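Draravik Hand Gripper, Pair (Left and Right)

Overview | Setup | Care | Spares | Notes from the bench

Hi, I'm Tekle Gidey, and I look after the hand grippers we sell and rent out of the Nisbet workshop. The Draravik pair is the one I get the most mail about, so I've turned this page into the answers I keep typing anyway. If you only want the short version: you hold one in each hand, you squeeze, the jaw closes, and if it doesn't close all the way it's nearly always a dirty pad (more on that further down).

What comes in the box

One left gripper, one right gripper, both cables, a spare set of jaw pads, the small hex key, and a strip of blank labels. Please use the labels! Left and right look alike when they're lying in a drawer, but the top plates are set at different angles and I've had sets come back to me with the plates swapped over. They'll still run that way, and you'll spend a whole morning wondering why your tracking looks off.

Setting them up

Plug in both cables before you pick anything up. I sit down first, then run each cable back along my forearm and let it drop off the front of the table, with enough slack that I can reach the far edge without feeling a tug. Long sleeves are fine, just keep the cuff behind the handle. Close each jaw fully, open it fully, and do that 3 times so the zero settles. The indicator in the Zima software should go steady. If it keeps wandering, unplug that side, wait a moment and start over.

Then do the cloth check. I do it every time a pair goes out, and every time one comes back. Take something padded with a bit of weight to it, pinch a corner in each jaw, lift, and let the middle sag.

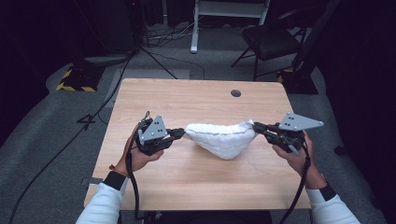 Cloth check with a white quilted piece, one corner in each jaw.

What I'm looking for is creep. Hold the cloth still, watch the corners, and see whether either one slides out of its jaw. If one side lets go before the other, swap the corners and try again. When the trouble follows the cloth, you've got a bulky seam or a slick bit of fabric. When it stays with the same gripper, it's the pad, and you can fix that yourself at the table.

Care

Lint is the big one, especially if you're doing laundry and bedding work all day. Wipe the pads with a damp, lint-free cloth at the end of each session and let them air dry. No solvent, please, it makes the rubber shiny and then it won't hold anything. I check pads at 200 hours and usually change them then, though if you mostly handle smooth plastic parts you'll get longer out of a set.

To change a pad, unplug the gripper, back out the 2 screws on the jaw, slide the old pad forward and push the new one in until it clicks. Snug the screws down with the short end of the key. The long end gives you too much leverage, and I have a jar of stripped screws to show for it.

Check the top plate while you're there. It shouldn't rock at all. If it does, tighten it and redo your calibration, even if it only moved a hair.

Spares

Jaw pads, soft or standard, sold in sets for both hands
Cable, straight or right-angle plug
Top plate, left or right (say which!)
Screw kit with hex key

The Vullholm carry case fits the pair with cables attached, as long as you coil them loosely. Spares orders go out on Tuesday. If something's broken in a way I haven't covered, send me a photo of the jaw closed and another of it open, and tell me which hand it is.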